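Zettelwirtschaft ade!

Seit April habe ich eine neue große Liebe, und sie hat einen Reißverschluss. Ja, ich meine diese durchsichtigen Plastiktaschen mit farbigem Zipper! Jahrelang flog bei mir das Papier lose durch die Schublade, die Ecken waren umgeknickt, und wenn ich mal ein sauberes Blatt brauchte (meistens abends um neun), fand ich garantiert keins. Gorazd hat mir dann seine Taschen gezeigt, er sortiert darin die Noten für den Chor, und ich war sofort Feuer und Flamme.

Inzwischen habe ich 3 Farben im Einsatz. Blau für Rechnungen, Rot für alles rund um die Wohnung und Grün für mein weißes Papier zum Zeichnen und Schreiben:

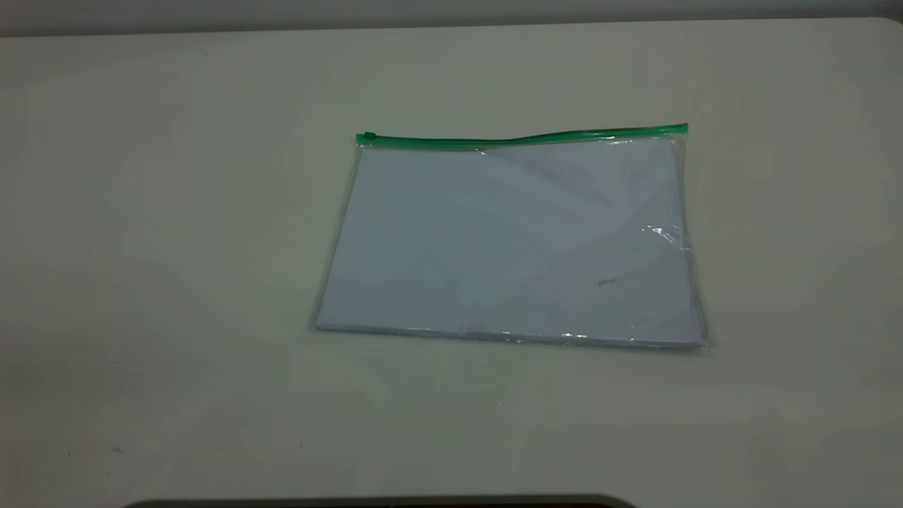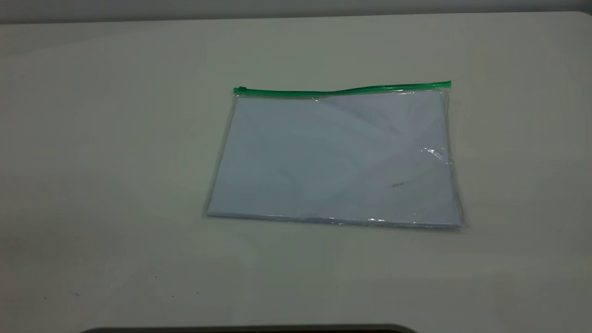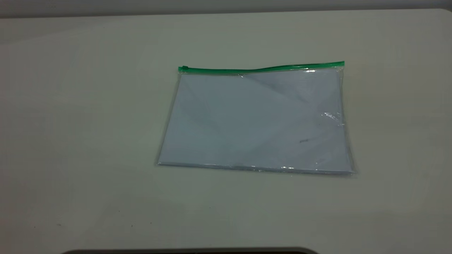

Bezahlt habe ich fast 20 Euro für den ganzen Satz, und das war jeder Cent wert. Vorher hatte ich es mit Sammelmappen versucht, aber die Gummis leiern so schnell aus, und im Rucksack rutscht dann doch wieder alles heraus. Eine Tasche nehme ich jetzt sogar mit in den Zug und zeichne unterwegs, das habe ich früher nie gemacht!

Als Nächstes kommen die Bastelbögen dran, die liegen noch in zwei Kartons unter dem Bett. Dafür hätte ich gern Gelb, falls ich das irgendwo einzeln bekomme.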